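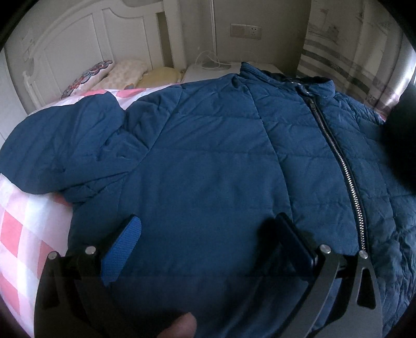

Garment handling work package: progress to end of February

Prepared for Waltraud Zaugg, Terora
Prepared by Cyrill Bachmann and Ye-rin Ok

1. Status

Collection by hand-held gripper is under way in furnished bedrooms. The target for this work package is 500 accepted demonstrations, of which 109 have been accepted to date. The shortfall against plan is due to a late start at the Skovby flat and to rejected jacket episodes (section 3).

2. Method

The operator holds the gripper and performs the task directly on the garment. Jaw opening and camera pose are logged for the full episode. Each episode begins with the garment laid flat on the bed, front up, zipper closed, and ends when it is folded and released. Bedding, cushions and curtains are left as they are in the home.

Padded jackets were added to the garment list this period. The quilted fabric has few free edges to grip, and the collar stands up by itself, so operators now take the sleeves first and leave the collar until last. Märta Engström has revised the operator sheet accordingly.

3. Data quality

An episode is accepted if pose tracking holds for the whole run and both pads stay in view during each grasp. Dark garments remain the weakest category. Shadow from the jaws falls on the fabric close to the grasp point, and seams there are hard to label. Tracking loss was most common when the camera was brought low over a plain panel of cloth. Operators have been asked to approach from higher up and to keep part of the bedding in view.

4. Remote control comparison

Balthasar Mösli ran the same folding task by remote control on the Hauser arm, using 80 episodes as a baseline. Sleeve folds were comparable. Remote episodes took longer and the operators dropped the hem more often. Analysis is not complete.

5. Next period

Continue jacket collection at the second site. Train a first policy on the accepted set and report fold success by garment type. Budget line 4 is unchanged. A decision on extending the Clulo lease is requested by Wednesday.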